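Section 5. Washing and Drying Soft Items

This section covers the Soft Items program on the Famstead Undow washer. Use it for plush toys, small cushions, padded slippers and other stuffed fabric articles. For blankets and bed pillows, use the Bulky program in Section 6.

5.1 Before you start

Read the care label on each item. If the label shows a crossed-out wash tub, do not machine wash the item. If the label is missing, test a hidden spot with a damp white cloth. Color on the cloth means the item should be washed by hand on its own.

Remove batteries, sound boxes and detachable clothing. Close zippers and hook-and-loop strips. Check the seams and sew up any opening before washing. Loose filling can block the drain filter (see 9.2).

CAUTION: Do not wash items filled with beans, foam pellets or straw. Do not wash items that have been in contact with gasoline, paint thinner or cooking oil.

5.2 Loading

1. Place each item in a mesh wash bag and close the bag fully. The small Hurine bag supplied with the machine fits in the accessory drawer when folded.
2. Spread the bags evenly in the drum. A single heavy item can put the drum out of balance. Add 2 bath towels of a similar color if you are washing one item alone.
3. Leave at least a hand's width of space at the top of the drum.
4. Close the door until it clicks.

5.3 Running the program

1. Pour liquid detergent into the left compartment, up to the first line. Do not use powder on this program. It does not always dissolve at low temperatures.
2. Leave the softener compartment empty.
3. Turn the dial to Soft Items. The display shows the default spin speed.
4. Press Spin to lower the speed if the item has glued parts or plastic eyes. The lowest setting is 200 rpm.
5. Press Start. The door stays locked until the drum has drained.

NOTE: If the machine stops and shows U5, the load is out of balance. Wait for the door to unlock, move the bags apart and press Start again. If U5 comes back a second time, remove one item or add another towel.

NOTE: Delay Start is not available with this program. Wet stuffing left in a closed drum develops a smell — take items out as soon as the end signal sounds.

5.4 Reshaping and drying

1. Take the item out of the bag and press it between two dry towels. Do not wring it.
2. Lay the item on a flat surface, hold it at both ends and pull gently to even out the filling. Work lumps apart with your fingertips.
3. Place it on a drying rack, away from heaters and direct sun. Turn it over every few hours.
4. Squeeze the thickest part to check for dampness before putting the item away. Thick items may need an extra day. 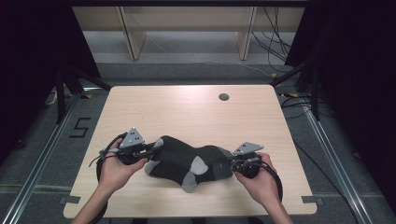
Fig. 5-3. Padded fabric item held at both ends on a tabletop.

If you have the matching Undow dryer, you can use Air Only for 20 minutes at a time. Leave the item in its bag and check it between runs. Do not use a heated cycle on synthetic fur or on anything with glued trim.

5.5 After the program

Wipe the door seal with a dry cloth and pick out any fibers. Leave the door ajar. Clean the drain filter after every fifth Soft Items load, or sooner if the machine drains slowly.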